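The Kuvberg Riser Shelf
Posted by Dalia Kivi, Oct 13, 2025

I get more email about this little shelf than about anything else we sell at Zirik, so I finally sat down to write it a proper page. The Kuvberg is a small raised shelf with a pale wood top and a thin black metal frame. You put it on a counter or a table, you put your cans on it, and you get the space underneath back. I've had one in my own kitchen since April and I've gotten a little preachy about it (sorry to my sister, who now owns two).

It started because my canned goods lived in a deep cupboard and I kept buying tomatoes I already had. Once the cans moved out to the back of the counter, I could see what was there while I was writing my shopping list, and that was pretty much the whole idea. We tried a closed box first and I hated it. You need to be able to reach in from the front without moving anything. 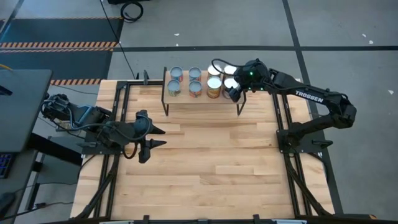
I like to keep the short cans together on the left and give the right side to the taller ones. Two rows is what I'd aim for. You can grab a front can with one hand and still know what's sitting behind it, and if you turn the labels out toward you, even a sleepy person looking for soup can manage. Same size next to same size also packs better than you'd think – when I mix them I always end up with a wobbly gap in the middle that's too small for anything useful.

If your back row is all short cans and you put a tall one in front, you'll forget what's behind it. I've done this with chickpeas more than once! Tall ones at the back, please, unless you have a better memory than mine.

What it's made of

The top is a flat board in a light wood color, and it goes nicely with a butcher-block counter without trying to match it exactly. Mine gets wiped down with a damp cloth and then a dry one. I wouldn't leave a puddle on it overnight, and I wouldn't put it in the dishwasher (someone asked). The legs are slim black metal, with an open shape at the sides, so you can still slide a cutting board or a baking sheet in from the end.

The board is 80 cm long. Measure your counter before you order, and then measure how far your outlets are from the wall corner too, because that's the bit people forget. We take returns within five weeks if it doesn't fit, as long as you still have the carton.

Swapping things around

Every so often I take a few cans down, set them on the table and decide what's for dinner that week. Whatever is going to get eaten soon stays down by the stove, and the rest stays up on the shelf. It's a two-minute job. I used to do this with the deep cupboard and it took most of a Saturday, with a flashlight.
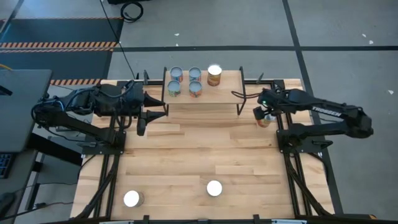
When I restock, the new cans go in at the back and the older ones come forward. Grocery stores do it, and it works just as well with a handful of cans at home. Taller, wider cans want to go in last so you're not shuffling the small ones around them. And do leave a bit of open board at one end if you can. I keep mine free for whatever I'm in the middle of using, which this week is a jar of olives and my reading glasses.

People have asked if it works for things that aren't cans. Sure! Spice jars, mugs, tea tins, a small plant. One customer keeps her sewing thread on hers. I'd skip anything that rolls, as there's no lip along the front.

Price and ordering

The Kuvberg is $179, and shipping is included in the lower 48. There's one size and one finish for now. If you'd like it to match our Vandunow wall rail, the black on the metal is the same, and I'd hang the rail a good hand's width above your tallest can.

It also goes well with the Bite, our small step stool, but only if your counter is as high as mine.

We've sold 1,144 of these so far and the next batch is already in the warehouse, so orders placed before Thursday noon go out the same week. Questions go to the contact form and I answer them myself, usually in the evening.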